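Category: Textbooks › Shop Math & Measurement

Chapter 3: Measuring Things That Hold Still

I learned to measure from Agnes Tveit, who made me redo one shelf 6 times. I grumbled, but I still use her habits — so they're in this chapter! We'll start with a plain metal ruler. 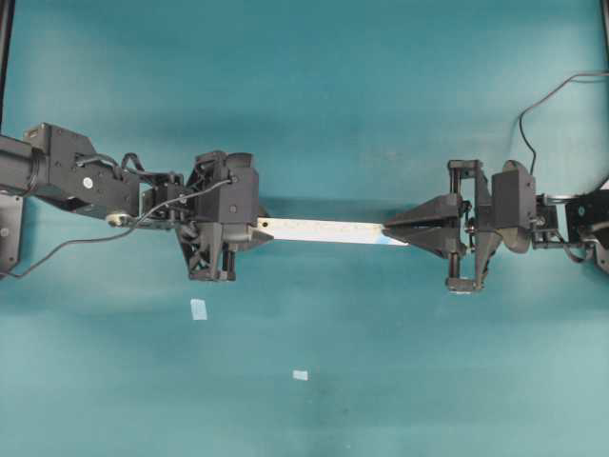

Fig. 3.1 A white metal ruler held between two grippers. The fine marks run along the upper edge.

Edges are easy. Screws are where my own students slow down, so we'll get to spacing next (center to center, please, never rim to rim). 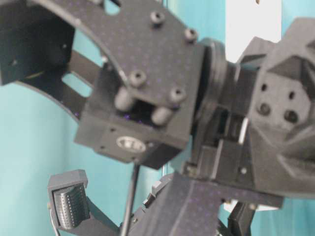
Fig. 3.2 Socket-head cap screws on a curved carbon-fiber plate.

Grab a pencil and try Exercise 1.

We use cookies to improve your reading experience. Accept | Settings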